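Changes to room and equipment booking from March

The online booking form is being replaced in March. The old form has been in use for long enough that most people know its faults: it allows two groups to book the same room, it does not send a reminder, and a cancelled booking stays on the calendar until someone removes it by hand. The new system is called Gusto and will cover all teaching rooms, both meeting rooms in Kwon House and the equipment store.

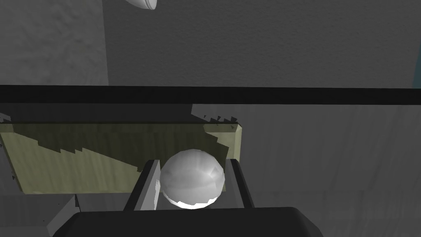 Facilities and Bookings Team

You will log in to Gusto with your usual staff or student account. There is no separate password. The first time you log in you will be asked to confirm your department and a cost code, and the system will remember both. If you don't know your cost code, ask your department office before you start, as the page times out and you will have to begin again.

Bookings can be made up to 28 days ahead. Regular bookings, such as a weekly seminar, can be made for a whole term but will need to be approved by us first. Please allow three working days for this. We moved 79 regular bookings across from the old form last month and have written to the person named on each one. If you run a regular session and have not had an email, get in touch, as your booking may still be under the name of someone who has left.

The largest room is the Grultus Room, which takes 200 people seated. It can't be booked for groups of fewer than 37 unless nothing else is free. We have had complaints from larger classes that were turned away when the room was being used for small meetings, and the new system will check the group size you enter. Please enter the real number you expect.

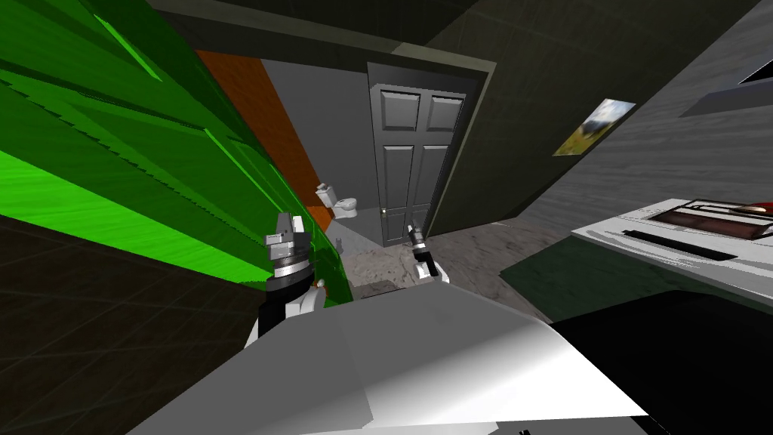 Cancellations should be made by 4pm on the day before. A room that is cancelled in Gusto becomes free straight away, so there is no need to email us as well. If a group does not turn up and has not cancelled, the person who made the booking will get a message from us. After three of these we will ask the department to make any further bookings through its office.

Equipment works in much the same way. Choose the items, choose a collection time and bring your card to the store. Projectors, extension leads and flipcharts can be kept overnight. Portable microphones must be back the same day, and the batteries should be left in the charger on the shelf by the hatch.
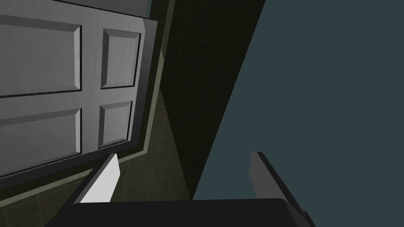 The old form will stay open for viewing until the end of March, but you won't be able to add anything to it. If you need a record of past bookings for your accounts, please save a copy before then.

Short training sessions will be held in the Duvance building at 10am and 2pm during the first week. Each one lasts half an hour and there is no need to sign up. Department administrators should try to come to a morning session, where approvals and cost codes will be covered as well.

Questions about the change should go to Ye-rin Um at the bookings desk.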